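Section 4: Fitting the Door Closer

Read this section to the end before drilling. The Natell 302 closer is supplied for right-hand and left-hand doors, but the template has a different side for each. Most fitting problems come from using the wrong side.

4.1 Before you start

Check that the door swings freely and latches when pushed by hand. A closer will not correct a door that rubs on the frame or drops on its hinges. Tighten loose hinge screws first, and plane or adjust the door if it sticks.

You will need:
Drill and the two bits from the parts bag
Center punch
Phillips screwdriver
Hex key (supplied)
Pencil and tape measure
Stepladder

Check the contents of the box against the parts sheet. If anything is missing, contact your Schouten dealer with the number printed on the inside of the lid. Do not substitute screws from another closer. The heads on the supplied screws are shallow so that the cover will sit flat.

CAUTION: The closer body contains a compressed spring and hydraulic fluid. Never open the body or remove the end caps.

4.2 Working out the hand of the door

Stand on the side where you can see the hinge knuckles. The door will open toward you. If the hinges are on your right, use the side of the template marked R. If they are on your left, use the side marked L.

The instructions below are for the standard mounting, with the closer body on the pull side of the door and the arm shoe on the frame. For mounting on the push side, go to Section 5.

4.3 Marking and drilling

1. Close the door and wedge it so it cannot move.

2. Tape the template to the top corner of the door, with the fold line along the top edge and the arrow in line with the center of the hinge pin.

3. Measure from the hinge center line to the first hole mark. It must be 158 mm. If it is not, move the template and measure again.

4. Punch the center of each of the 4 body holes and both shoe holes. Take the template down and keep it.

5. Drill the holes square to the surface. On solid wood doors use the smaller bit. On metal doors use the larger bit and tap the holes for the machine screws.

NOTE: Hollow-core doors need a solid block behind the mounting area. If there is no block, fit through-bolts and the backing plate from kit Drunar B, sold separately.

4.4 Mounting the body and arm

6. Hold the body against the door with the speed valves facing the hinges. Start all the screws by hand, then tighten them in a crosswise order.

7. Fix the shoe to the frame with the two long screws.

8. Fit the main arm on the square shaft at the index mark and tighten the arm screw.

9. Join the forearm to the main arm. Adjust the length of the forearm until it stands at a right angle to the closed door, then tighten the lock screw.

10. Take out the wedge and open the door slowly by hand. Stop if the arm touches the frame or the door edge.

Doors wider than the standard size need more spring force. Turn the spring adjuster clockwise with the hex key, one full turn at a time, and try the door after each turn. Do not go past the stop.
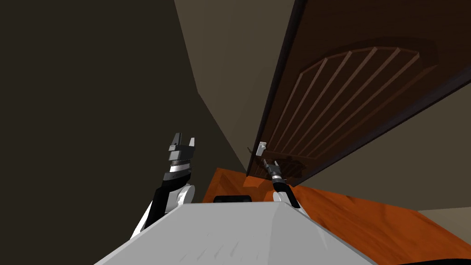 Figure 4-3. Large dark brown door, simulated view from above.

4.5 Setting the closing speed

There are two valves on the end of the body. Valve 1 controls the main swing. Valve 2 controls the last part of the travel, where the door meets the latch. Turning a valve clockwise slows the door.

11. Open the door fully and let go. Watch the main swing and adjust valve 1 by an eighth of a turn if needed.

12. Repeat with valve 2 until the door latches without slamming.

13. Test the door again with the windows and any other outside doors open. Air pressure in a hallway can change how the last few inches close – a setting that works in a closed building may be too weak in a drafty one.

CAUTION: Do not back the valves out beyond the face of the body. Fluid will escape, and the closer cannot be refilled.

4.6 Fitting the cover

Slide the cover over the body from the front until both clips snap. If one clip will not engage, check that no screw head is standing proud. The cover can be painted, but remove it from the door first and keep paint off the clips.

4.7 Care

Expect to reset the valves when the weather changes, usually once in May and once in late fall, as fluid flows faster when warm. Put a drop of light oil on the arm joint every 400 hours of use on busy doors, or once a year on others. Wipe the body with a damp cloth. Do not use solvent.

If you see oil on the body or on the floor under it, take the closer out of service and replace it. For spare arms and shoes, see the parts list in Section 9.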